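About the Manipulation Club

The Manipulation Club at Rungrueang Technical School builds, programs and tests robot hands and arms. It is open to students in the last four years of school and meets in the automation lab after classes. No earlier programming course is required. New members join in February, when the teams for the next season are set.

Work is divided among 7 project groups. Each group handles one part of the system: drive, wiring, grasp control, vision, fixtures, test records or safety. A student stays with a group for one term and may then change. Group leads are chosen by the members and serve for one season.

Our main project is Zornomach, a control program for picking up and placing small parts. It is written and maintained by students. A grasp routine is accepted into the main version after 40 logged trials on the floor and a review by two members from outside the group that wrote it. Failed trials stay in the log with the settings used. The log held 552 entries at the close of last season.

Test areas are marked on the lab carpet with yellow tape. Parts to be handled start inside the tape, and members stay outside it while the arm is powered. Tape is replaced when an edge lifts. The marked size follows the current Jukberg rules, so layouts from earlier seasons cannot be compared directly.

The club enters the Jukberg Student Handling Contest each year with up to 2 teams. Scoring covers placement error, cycle time and written documentation. We have placed higher in documentation than in cycle time, and the grasp control group is now working on shorter approach paths.

Machined parts and replacement fasteners are supplied by Skirarik, a local workshop that also lets members use its milling machine during school breaks. Students pay no fee. Safety glasses are provided.

Questions about joining should go to the school office, marked for the club.

Page last revised 21/10/2018

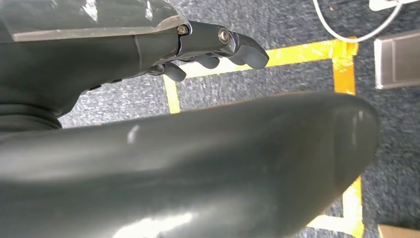
Gripper fingers over the edge of a taped test area, automation lab.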